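TEX 2558 Textile Fibres and Finishes
Unit 4: Knitted structures and colour
Unit coordinator: Dineo Joubert

Weft knits are formed from yarn running across the width of the fabric. Single jersey, the most common, has a smooth face and a looped reverse, and its raw edges curl when cut. Students should be able to distinguish it from rib and interlock by hand before the April practical.

Colour may be introduced at the fibre, yarn, fabric or garment stage. Heather (in Australian trade usage, marle) effects are normally obtained at the fibre stage, by blending dyed and undyed fibre ahead of spinning. The same appearance can be approached by cross-dyeing a blended yarn.

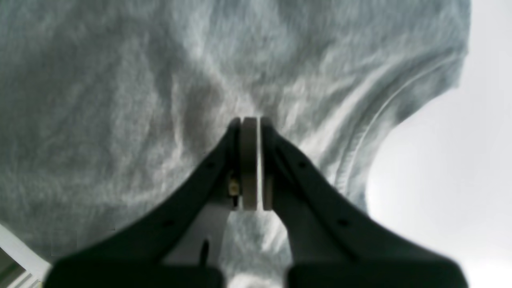

Relaxation shrinkage must be measured prior to any assessment of colourfastness. Specimens are to be conditioned, marked and laundered in accordance with the laboratory manual, and results entered on the Ravby worksheet.

Reading: Unit Reader, p. 84. Worksheets are to be submitted by 4 pm on the day of the practical.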